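Projects > Plurkstead Seed Library > Reports

Print this page | E-mail this page

August
By the project lead

Hello again to everyone at the Wakano fund, and sorry this one's a bit long (it's been a busy summer!).

The seed library at Plurkstead is up and running, and we've now lent out 684 packets. Beans went first, as they always do, and then there was a mad rush on the hardy annuals once the rain came. I'd budgeted for far fewer envelopes than we've got through, so you'll see stationery is over by £66. 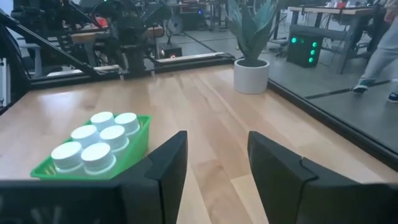
That overspend is covered by what we saved on printing, so I'm not asking for more.

Borrowers

We have 33 households signed up to bring seed back this autumn. I'd hoped for more from the Barketard end of the village, but the bus change hasn't helped, and I'm going to try a Saturday-free timetable with evening opening from 6pm instead. Returns so far are mostly broad beans and lettuce, with one very large bag of marigold that I'm still sorting through. 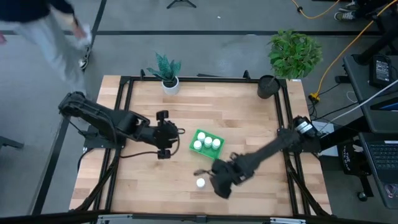 Two arms at the table, with the green tray between them.

Germination tests

We ran four batches on damp kitchen paper. Peas and kale were great, the leeks were fine, and the parsnips were hopeless! Old seed, I think, so I've thrown out the lot and ordered fresh from Baran. They're slow to answer e-mails but the seed is good.

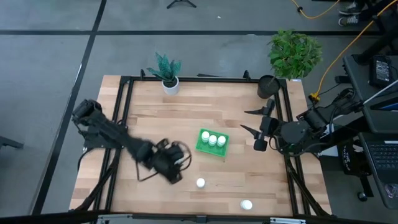 Next steps

- Label the autumn returns and get them into the dry cupboard
- Finish the seed-saving leaflet (squashes still to write)
- Send you the final receipts with the next report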